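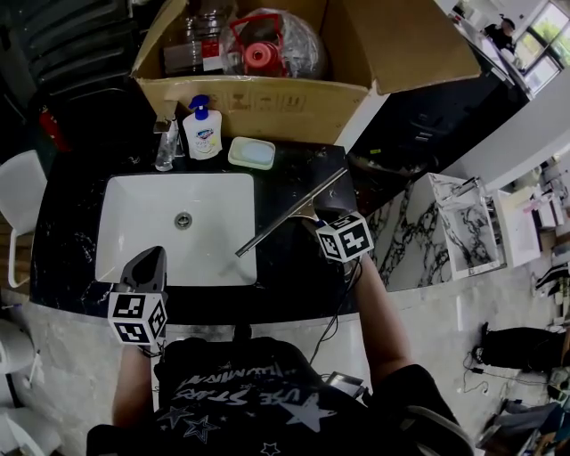 Surely it would be quicker to sit down and program the thing, a reader wrote under my January post, and why on earth would you spend your days pretending to have pincers for hands?

Posted 16/04/2025 by the author | Home | Blog | Odds and Ends | Older posts | Get in touch

Well, I like pretending to have pincers for hands! But it's a fair question and I only half answered it in the comments, so let me have another go.

Try telling someone in writing how to clean a sink. I did try, one evening at the kitchen table, and got as far as "hold the handle" before I was stuck. Hold it how? How hard? I know perfectly well how hard, my hand knows, but I couldn't give you a number for it. And then the tool touches the side of the basin and you ease off a bit without thinking, and that's a whole paragraph by itself. By the time I'd written a page I hadn't got anywhere near the plughole.

So for Venter (that's the project, run by Cemus out of the big room at Histholm) we do it the other way about. You take a gripper in each hand, with a marker cube on top so the software can work out where your hands have got to, and you just do the job. Pick the thing up, do the sink, put the thing down, stop. Do it again. Later on a robot with the same sort of fingers gets to learn from all of it.

The sink is my favourite station, and also the one that makes me swear. My tool there is a long silver rod of a thing, a bit like a squeegee, and with your own fingers you'd never give it a second thought. With a gripper you've basically got two fingers and no wrist to speak of. Grab it too near the end and it swings round on you. Grab it too near the middle and your knuckles are in the basin before the tip has reached the far corner. My first good take was number 37. I was so pleased that I forgot to press stop and recorded myself humming.

What I've learned since then is to slow down, but only a little. If you creep along like you're carrying soup, the robot learns to creep along too, and the people who look after the training grumble at you (nicely). If you rush, your left hand wanders out of sight while you're busy with the right, and the take gets binned. I've started parking the left gripper near the edge of the sink when it has nothing to do, which feels silly but has saved me a lot of repeats. 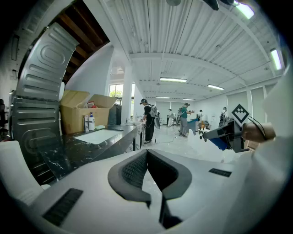

Gripper's-eye view: black marble-patterned worktop to the left, the rest of the room beyond.

I'd never watched the gripper footage until last month and it's very odd, like seeing your kitchen from inside a spoon. Half of what you get is the gripper itself, plus a great deal of ceiling whenever you tip your hand back. I kept thinking, how does anything learn from this? But the bits that matter are when the fingers close on something, and for those the view is really good, far better than the one I get from up top with my own arms in the way.

The other way of doing it is remote control, and I had a turn at that too. You move a pair of handles and the real arms copy you, a touch late. I hated it for the first hour! You can't feel anything, so I squashed a sponge flat and thought I was being gentle. What it does have going for it is that the robot's own body is doing the work, so you never show it something it can't reach. With the hand-held ones I cheat all the time without meaning to. I lean, I shuffle my feet, I go up on my toes.

Draltinik, the program that sorts the takes, had us on 3,196 good ones when I left yesterday, all stations together. I'd set myself 160 at the sink for the fortnight and I'm on 100, so I'm a bit behind, and my thumbs are sore. Next week I'm down for folding tea towels and I've been told to bring patience and short fingernails.

If you've done any of this yourself and have a trick for turning a bottle round in a gripper without putting it down first, please leave it in the comments. Mine all end up on the floor.

This site uses cookies to remember your settings. Accept | Find out more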